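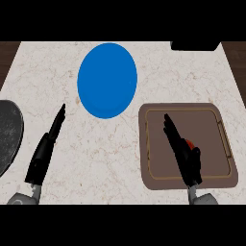 Paredes or Praretti? Same family or not?

plornwood_olaia
Hi all, first post after reading this board for months! My great-grandmother's maiden name is Praretti on her marriage record, but her two brothers are both Paredes everywhere I find them. Same parents, same street, same church. My cousin insists Praretti is an old Italian name and has already ordered the mug with the coat of arms on it. I think a clerk mangled it. Has anybody seen these two swapped before?
Olaia Campos

wbarajas
Welcome! I'd put my money on the clerk. I have been through 197 households in the Pellbridge parish books (slow winter) and the same man will be spelled three ways in one decade. Whoever held the pen wrote what he heard. Do you have the actual page or only the typed index?

plornwood_olaia
Only the index. The page is on film at Plornwood and they open for film readers at 13:00, so I keep missing it on my lunch break.

Iwona K
Get the page before you decide anything. I lost a whole year to a typed index that turned a Kaczmarczyk into a Karcher, and I went merrily up the wrong tree.
I don't fully agree with Wenceslao though. Paredes to Praretti is a long way for a slip. You'd need the extra r, the double t and a new ending. Somebody may have changed it on purpose, say for a job or to fit in with the in-laws.

wbarajas
Say it out loud with a cold, Iwona. I've seen worse.

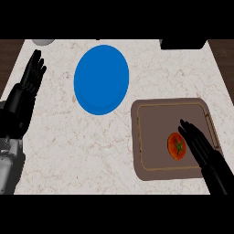 idun_g
Names from the ground are my favorite kind, and Paredes is one, from the word for walls, so it can pop up in a lot of places with no shared blood at all. Grønli is the same sort of thing, a green hillside, and there must be dozens of farms by that name. My uncle was sure we all came from one of them. I told him a surname can look like one thing from end to end, like the veins in a marble countertop, and you follow one line and it wanders off and branches and you can't say where it began. He still has his chart up in the hall.

Emiliano Alcaraz
Going to be the grump here. A 1502 mention of a Paredes somewhere gets posted on this board every April and then people hang their tree on it. Work backward from yourself, one record at a time. And coats of arms went to particular people, so please tell the cousin to stop at one mug.

plornwood_olaia
Too late, she got the matching apron — sorry Emiliano!
OK, I swapped shifts and saw the film. It's entry 490, and it looks like "Parettes" to me, with a blot over the second letter. So the index is wrong, but it isn't plain Paredes either.

wbarajas
Ha! Halfway there. I'm calling that one for the clerk.

Iwona K
I'm not. Did she sign it herself, or make a mark? If she signed, post the signature.

plornwood_olaia
She made a mark. Her father signed as witness, though, and I can't read his last name past the P. I'll ask the desk for a better copy and put it up here when I have it.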